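Irosance sets December dates for Warkorska cycle

2020-06-03

The chamber ensemble Irosance will present the complete string quartets of the Warkorska cycle in December at Cifuentes Hall, the group said in its season notice. The works will be given over 2 evenings, in the order of composition, with one intermission each night.

The cycle runs to 227 pages in the new performing edition issued by Zandedance. The edition restores repeats that earlier parts left out and gives metronome marks for every movement. Tuning will be at A=440. The ensemble will play from printed parts, and the viola and cello will sit on the outside of the group in alternation, changing at the intermission. 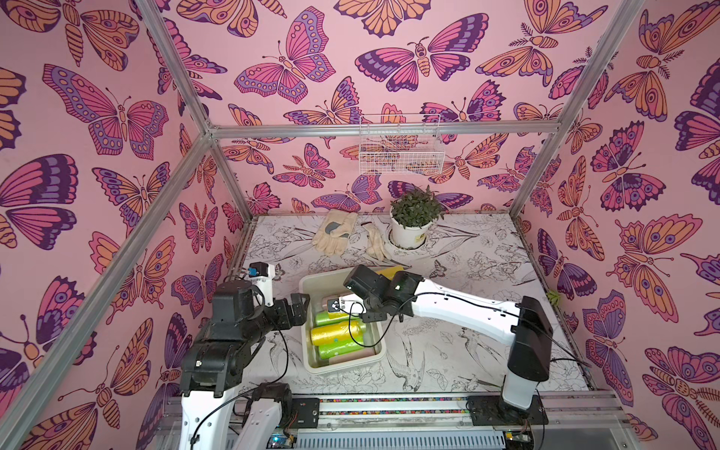 How long is each program? The first evening lasts 78 minutes without the intermission, and the second is slightly shorter because two of the late quartets are in three movements.

The hall's stage extension, installed for orchestral dates, will be taken out for both concerts. The players will be set closer to the rear wall, where the reflecting panels are fixed at their steepest angle. According to the notice, this setting shortens the delay between direct and reflected sound in the front rows and keeps the cello line clear in fast passages. The upper balcony will be closed.

Both evenings will be recorded for later release by Zandedance. Microphones will hang above the players, with a second pair farther back in the hall. Patch sessions are planned for the following mornings and are not open to the public. 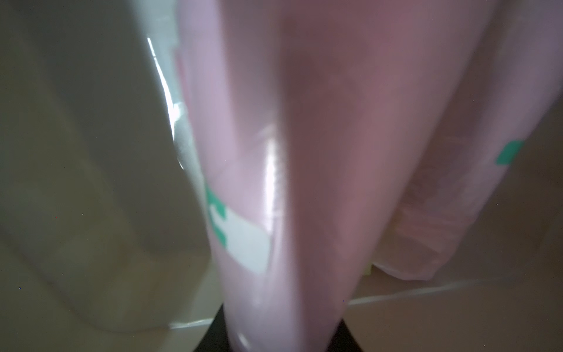 One subscriber wrote in to object to the order of composition, saying the early quartets are too much alike to fill a first half and that the fourth should be moved forward to break them up. The ensemble's notice lists no changes to the running order.

The project has a production grant of $2,750, which covers part hire and the recording engineer's fee. Tickets are sold singly or as a pair. Scores may be consulted in the lobby before each concert, and doors to the hall close when the first work begins. Latecomers will be seated between quartets.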